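4. Setting up the Dudono label printer for a home shop

I wrote this part after my second Dudono, so it covers the stuff I got wrong the first time. If you're coming over from a Brorka, most of your old label rolls will fit, but check step 3 before you load one.

1. Put the printer on a flat surface with a hand's width of room behind it. The labels feed in from the back and they need space to move.

2. Plug in the power first, then the USB cable. Wait for the steady green light. If it blinks, unplug both and start over (mine does this every few weeks and I've stopped worrying).

3. Open the lid and drop in the roll, label side up. The small rolls hold 500 labels and the big ones hold 1,000. Big rolls go on the outside stand that comes in the box.

Caution: Keep your fingers off the print head, the thin dark strip under the lid. Skin oil leaves faint lines on everything you print afterward.

4. Close the lid and hold the feed button until you hear two beeps. The printer pushes out a few blank labels while it measures the gap. Let it finish!

5. In the settings, pick your label size and set darkness to 50. I started at 30 and the barcodes came out gray. Margus Rätsep, who sells spare bike parts out of Curville, runs his higher, but he uses the shiny labels.

6. Print one test label and scan it with your phone. If the text sits too low, nudge the top offset one step at a time and print again.

Note: Save your settings as a profile before you close the window. I lost mine twice.

7. Make up a product listing to try your first real label on. I used a wooden dish rack, and I like a plain white tabletop for listing photos - it goes with everything else in the shop.
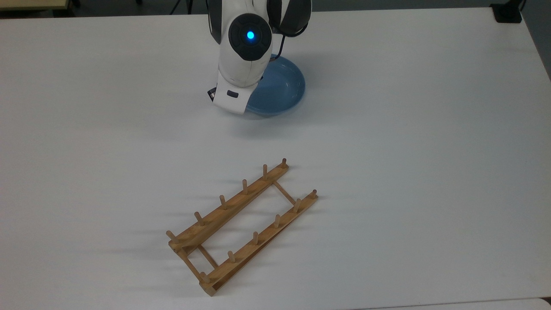
8. Type in the item name, the price and your stock code. Keep the name short, or the printer shrinks it to fit and you'll need a magnifying glass.

9. Click Print, then tear the label upward against the bar. Pulling it straight out drags the next one along with it, and then you're back at step 4.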